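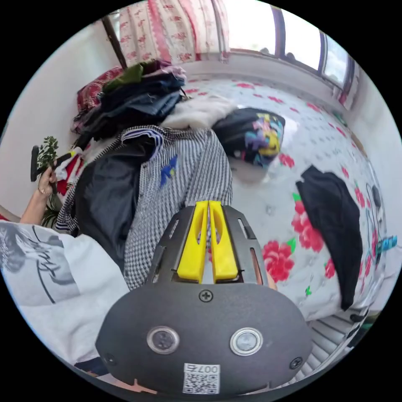
Issue 17, page 4

## Folding the laundry with a Herkeo hand gripper

The Herkeo is a robot's hand without the robot. You hold it, you do the chore, and it records how you did it, so that a machine can have a go later. Ours came on loan from Sanemley at £357 for the month, plus a deposit of £200 that I have been thinking about every time I put the thing down near an edge.

What follows is how to record a folding session on a bed. The manual covers this in one paragraph, most of it about warranty.

### Before you start

- Charge the gripper fully. The light goes green, then goes off, and off is the one you want.
- Wipe the sensor windows with a dry cloth.
- Open the curtains. A bright window beats the bedroom bulb.
- Pile the clothes in the middle of the bed. Most of us have already done this step by Friday.

### Recording a fold

1. Hold the grip and press the trigger twice. It beeps. Wait for the second beep, which is quieter and sulkier.
2. Aim the yellow fingers at one garment and bring them in low. Something with a strong pattern, like a houndstooth check, is easy to tell apart from the dark things under it. Black on black can wait until you have your eye in.
3. Close on a single layer near a hem or a collar. If you pick up two garments, put both down and try again. Do not shake them apart. The robot will learn to shake.
4. Lift, lay flat, fold sleeves in, fold in half. Go at half your normal speed, or at a teenager's normal speed.
5. Put the folded piece on the stack and let go before you move away.
6. Press the trigger once to end the clip.

Jeans are easy. Fleece is forgiving. T-shirts slide about and will make you say things, so it's as well that the Herkeo doesn't record sound.

### Sending it off

Plug into a laptop and open Pallix, the uploader. Pick "Soft goods", then "Bed". A flowery sheet is fine, whatever the set-up screen says about plain backgrounds. We managed nearly 475 clips in February and Pallix turned down 17, mostly for speed.

### Is it worth hiring?

The grip is comfortable and the fingers hold cotton well. My wrist disagreed after an hour. The Sarmiento kit is lighter, but its trigger sticks and the case won't close with the cable in it.

Clean the finger slots before you return it. They collect fluff, and Sanemley charges for fluff.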